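Handgreifer einrichten und pflegen: Fingerspitzen, Kamera, Tisch

Stand: 10.02.2024

Die Anleitung gilt für das Handgreifer-Paar am weißen Tisch im Projekt Clornik. Vor jeder Aufnahmereihe werden beide Geräte in derselben Reihenfolge geprüft.

1. Fingerspitzen prüfen
Gerät ausschalten, Finger von Hand ganz öffnen und schließen. Die gelben Spitzen müssen auf gleicher Höhe stehen. Bei Versatz die Klemmschraube lösen, Spitze nachsetzen, wieder anziehen. Danach den Griff an einem schmalen, aufrecht stehenden Gegenstand ausprobieren.

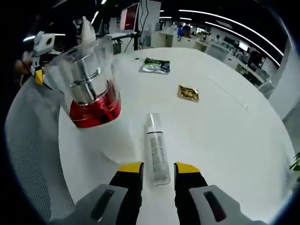 Schmale Flasche zwischen den Fingern, links hält der zweite Greifer einen Mixbehälter.

Rutscht der Gegenstand, zuerst die Innenflächen mit einem fusselfreien Tuch und etwas Isopropanol reinigen. Die Anpresskraft erst danach erhöhen. Spitzen nach 200 Betriebsstunden tauschen – immer paarweise.

2. Kamera abgleichen
Linse abwischen, Greifer ruhig über den Tisch halten und die Belichtung fest einstellen. Die Automatik bleibt aus, sonst springt die Helligkeit bei jeder Drehung zum Fenster.

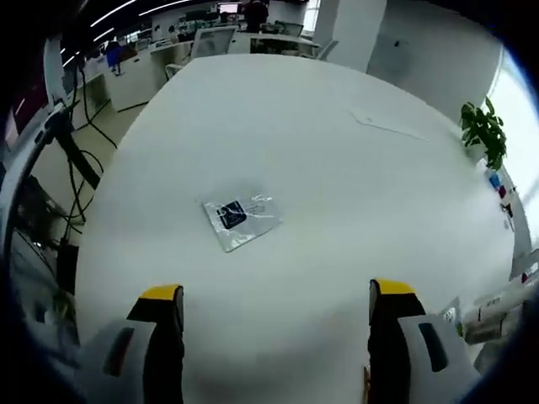 Durchsichtige Folien und Beutel eignen sich gut für die Kontrolle. Sind ihre Kanten auf der weißen Fläche nicht mehr zu erkennen, die Belichtung eine Stufe senken und neu speichern. Der Ausgangswert im Profil Vullard ist 1.533.

3. Öffnungsweite kalibrieren
Finger bis zum Anschlag spreizen, drei Sekunden halten, Nullpunkt setzen. Dann schließen und den zweiten Punkt setzen. Am anderen Gerät wiederholen.

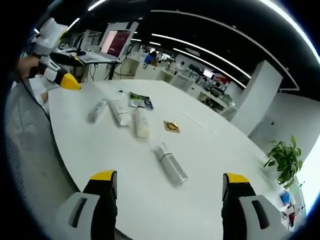 Für den Probelauf liegende Flaschen, Tuben und flache Päckchen in wechselnder Richtung greifen. Kabel dabei seitlich vom Tisch führen, nicht über die Arbeitsfläche. Weichen die Werte beider Greifer voneinander ab, die Kalibrierung löschen und mit Schritt 1 neu beginnen. Ein kompletter Durchgang dauert etwa 31 Minuten.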